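I have a new favorite corner of the kitchen

I've been meaning to write about our little fridge for ages, and this week it finally got its moment. I cleaned it, I rethought it, and I am so pleased with it that I keep walking past just to open the door!

It's a small one, and it stands up on a wooden rack, which I love. No more kneeling on cold tile to find the butter. My friend Begoña put me onto the idea years ago and I've never gone back. 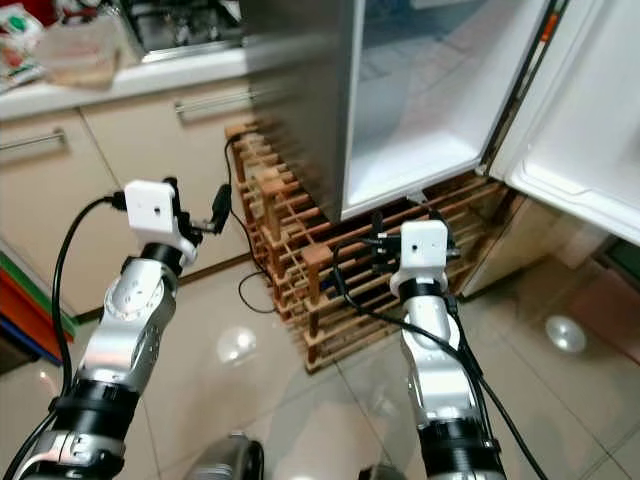 How often should you empty a fridge completely? Every 3 months works for us, with a quick wipe of the shelves in between whenever something drips.

My method is very simple. Everything goes into a cooler bag, the shelves get washed in warm soapy water, and then I go over the walls with baking soda and a soft cloth (an old T-shirt is perfect). Don't skip the ridges, they hide more crumbs than you'd believe.

The quilted cover gets a shake outside while I'm at it. I adore that cover. It makes the whole corner feel like somebody's grandmother lives here, in the best way. 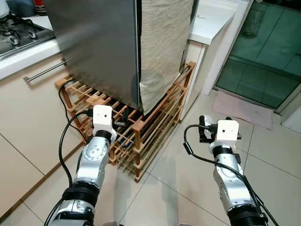

What goes back in

Less than came out! I found up to nine jars I couldn't put a date on, including two mustards that were the same mustard. Rahel took the good chutney home and the rest is gone.

The first thing I want in a clean fridge is leftovers I can see, so it's clear containers from now on, with bright lids. The one with the pinkish-red lid is my favorite for a lunch portion, and it sits low down where I can grab it

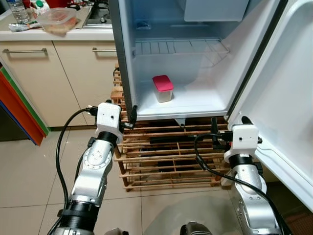 without moving three other things first. Milk and yogurt will go up on the wire shelf, and I'd like to keep the freezer part for bread and peas and absolutely nothing else. We'll see how long that lasts with Florian and his ice cream.

Next up is the drawer by the stove. I've already bought liners!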